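Caris Facilitation Kit
For community workshops, co-design sessions and programme planning days

Hello, and thanks for stopping by! I'm Catherine Rankin and I put the Caris kit together after a good many years of running workshops in church halls, school canteens and one very cold boathouse. I used to turn up with a rucksack full of dried-out pens and half a roll of lining paper. The kit is what I wished I'd had in the rucksack.

It's for people who bring other people together to sort something out: a neighbourhood partnership, a school and its parents, a handful of small charities who all want the same thing and keep tripping over each other. You don't need any training in design to use it. If you can read a card out loud and keep half an eye on the clock, you'll be fine.

What you get

22 prompt cards, printed both sides, in a card box
2 fold-out journey maps, wipe-clean
300 sticky notes in four colours (they're the strong sort, they stay up on painted brick)
A facilitator's booklet with session plans for an hour, a half day and a full day
A cloth roll for the pens, with the pens in it

The cards are the part I'm proudest of. Yuk-lan Fu wrote most of the questions with me over one long April, and we threw out far more than we kept. My favourite is still "Who will have to do extra work if this goes ahead?" It gets people talking every single time, and quite often it gets them talking to the person across the table they'd been avoiding.

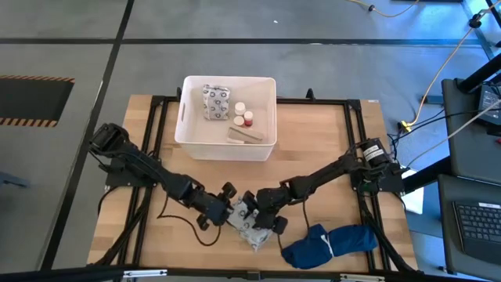
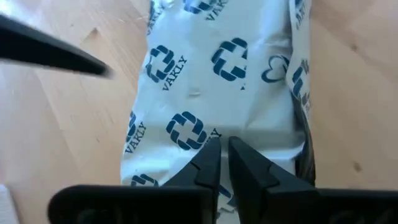 Packaging comes up a lot in my emails, so I'll go through it properly. The kit itself travels in a flat box, but the refills (notes, pens, spare cards) go out in a plain paper envelope that fits through most letterboxes. I did look at the light printed pouches, the white kind with a dark repeating logo and VARKLY across them, and I can see why people like them, they're soft and take up next to no room. But they crease, and a creased pouch usually means bent cards, and I'd be forever sending out replacements. So envelopes it is, with a stiff board inside. If you order several refills together I'll put them in one box and knock the extra postage off.

How people use it

Dilek Güneş runs the Truden network, and she starts every new group with the journey maps. She asks everyone to draw what happens to a family from the first phone call onwards, and she won't let anybody suggest a fix until the whole map is full. I've pinched that for the booklet (with her blessing!).

The Ağca partnership use theirs differently. They keep the card box on the table at ordinary monthly meetings and pull one out when things get stuck. Alper Kozan told me they've worn the corners off a few already, so I've sent him a refill set.

I've also had it going with a room of 200 at the Anisow gathering, which I wouldn't recommend with a single kit. We split into tables and photocopied the cards. You're welcome to do that too, there's a copying page at the back of the booklet.

Sizes and care

The journey maps open out to cover a decent-sized kitchen table. Use the pens in the roll on them, or any dry-wipe pen, and clean them with a damp cloth the same day. Ink left on over the summer holidays will leave a shadow. The pen roll can go in the wash at thirty.

Ordering

Schools and charities can pay by invoice, just put your purchase order number in the notes box. Güven Sezer packs the orders in the mornings, so anything that comes in before 10 am normally leaves us the same day. A large-print version of the cards costs the same as the ordinary one. Pick it from the drop-down before you add to basket.

Refill set
Large-print cards
Spare journey map
Facilitator's booklet on its own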